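Ticket 952: Label printer at Etthorpe skips every other label after driver update 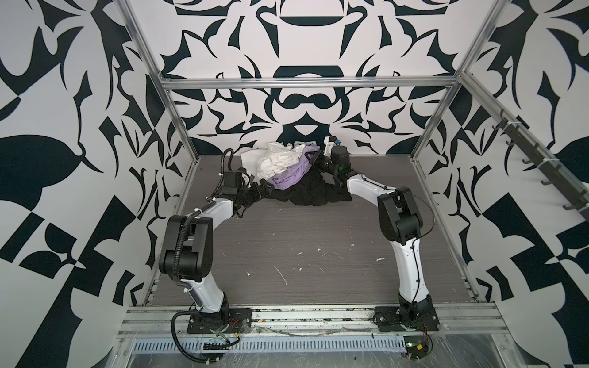 Summary

Site: Etthorpe, packing room
Printer: Vostov thermal label printer, USB, shared from the packing PC
Software: Murkix shipping client
Status: Closed
Priority: Normal

Reported problem

Printer feeds one blank label after each printed one. Started in October, the morning after the packing PC took its updates. Printed labels look fine, barcode scans. Happens on single labels and on batches. User has turned the printer off and on and reseated the roll. Roll is the same stock they have always used.

Log

8:40 a.m. Connected to the packing PC. Printed a Windows test page. One label printed, one blank fed. So the shipping client is not the cause, or not the only one.

8:55 a.m. Asked the site to run the self-test by holding the feed button while powering on. Self-test printed on consecutive labels with no blanks. Printer hardware and gap sensor look OK.

9:10 a.m. Checked printing preferences. Page size was set to 4 x 6.5 in. Labels are 4 x 6 in. The update replaced the driver and the custom size we had saved was gone. Set it back to 4 x 6 and printed a test page. No blank.

9:20 a.m. Site printed a batch of 12 from Murkix. Blanks are back, but only from Murkix. Test page still good.

9:35 a.m. Murkix keeps its own copy of the page size per printer and does not reread it when the driver changes. Removed the printer from the Murkix printer list, closed the client, opened it again and added the printer. It picked up 4 x 6. Second batch of 12 printed with no blanks.

10:05 a.m. Site called back. The other packing station prints to the same printer over the network and is still getting blanks. Connected to that PC. It had the old share plus a new one called "Copy 1", and Murkix was pointed at the old one. Deleted both, added the share again, then repeated the Murkix step. Printed five labels, all good.

10:30 a.m. Darkness had also gone back to the default. Site asked for it a little heavier, the way it was. Set to 11 on both PCs.

Cause

Driver update reset the saved label size. Murkix held a stale size on top of that.

Fix

1. In printing preferences, set the stock to 4 x 6 in, gap type.
2. Remove and add the printer in Murkix with the client fully closed in between. Check the tray icon, it stays running after you close the window.
3. Do the same on any PC that prints through the share.

Follow-up

Driver updates for this printer are now blocked on both packing PCs. The Younis office has the same printer model and the same client, see ticket 447 for their settings. Their PCs have not taken the update yet.

Closed with the site's OK. Reopen if the blanks return.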